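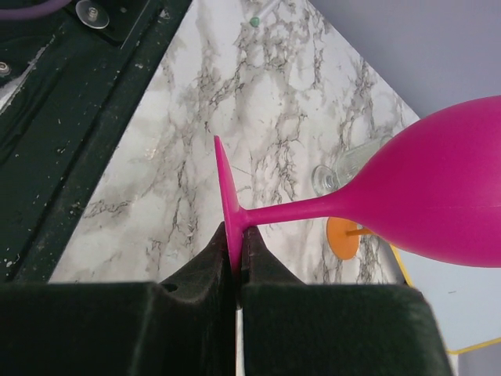
Equipment Planning List
From: Hazel Wojcik
Date: 3 April 2022
Subject: Re: Gripper budget, second station

Tobias,

Thank you for the summary. I have entered the request under the Calloway allocation and have two points before it goes forward.

First, the quotation from Gokano covers the gripper and mounting plate only. Replacement finger covers are listed separately, and we should order them now — the last order took 13 working days to clear purchasing. Please confirm the quantity.

Second, the tableware trials are planned through October. If the second station is to share that work, its wrist camera must be included in this request. Supplemental requests will not be accepted after the allocation closes.

The Skitotano proposal may remain on file as the alternate. No further comparison is required at this stage.

Tobias Dvorak wrote:
> The Gokano quotation is $3,920, delivery included. Skitotano
> is lower but does not supply padded fingers, and we would have
> to fit our own for stemware and other smooth items.
> The Sasturholm office has asked whether it may borrow the
> second station when it is idle. I have not replied.

Regarding Sasturholm, kindly refer them to me.

Hazel Wojcik
Equipment Planning, Room 77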